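Rultley Community Board > Home and Garden > Laundry
Colour run on kit, which temperature?
Started by thandeka_nkuna, April 2026

thandeka_nkuna
I've taken over washing the under-elevens' kit for Manura. The shirts are red with white side panels and after two washes the panels have gone pink. I've been using 40 degrees, ordinary bio powder, on the cottons programme. The machine is an old Pfeiffer. Is it the temperature or the powder? There are 13 shirts and the club won't pay for new ones before December.

oldsocks
Temperature. Wash at 30, inside out, and take them out as soon as the drum stops. Most dye transfer I've had was from leaving things sitting damp in a heap.

busi_shabalala
Agree about the heap, don't agree about the temperature. Polyester holds its dye fairly well at 40. What shifts it is the long cottons programme. Use synthetics, with a lower spin. On my machine that cuts the wash by 50 minutes.

oldsocks
I've had red polyester run at 40 on synthetics. Cheap printing, granted.

gatepost318
Are the panels sewn in or printed? Makes a difference. If they're printed you won't get the pink out and I'd stop trying.

thandeka_nkuna
Sewn in. Label says 100% polyester, 30 degrees, do not tumble dry. So I suppose oldsocks has the label on their side.

busi_shabalala
Labels are cautious. But fine, 30 and synthetics, and liquid in place of powder. For the pink, soak in cool water with colour run remover overnight, whole shirts, checking one of them first. Don't use bleach on polyester with lettering on it.

gatepost318
Prorkon do a tub that says it is for whites and colours. I got most of a pink stain out of a bib with it. It took three goes. The lettering was all right.

ferry_lane
Can I put in a word for colour catcher sheets? Two per wash. Everybody in our house is in favour of them.

busi_shabalala
I've never seen them do much. They come out grey whatever you wash, which proves very little. Separate the load and you don't need them.

ferry_lane
You can't separate a shirt from its own side panels.

busi_shabalala
No, fair point.

oldsocks
Also don't overfill. Two loads of six or seven is better than one big one. And skip fabric softener on sports stuff, it stops it drying properly.

thandeka_nkuna
Thanks all. Going with 30, synthetics, liquid and two sheets. I'll try the remover on one shirt first and report back.

ferry_lane 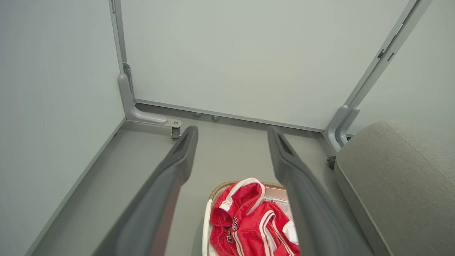 Word count: 44
Wicker basket for anything red, if you have the space. It gets its own wash once there's enough in there. Line it with an old pillowcase if yours is rough inside, because the cane snags sports fabric. Let us know how the test shirt goes, Thandeka.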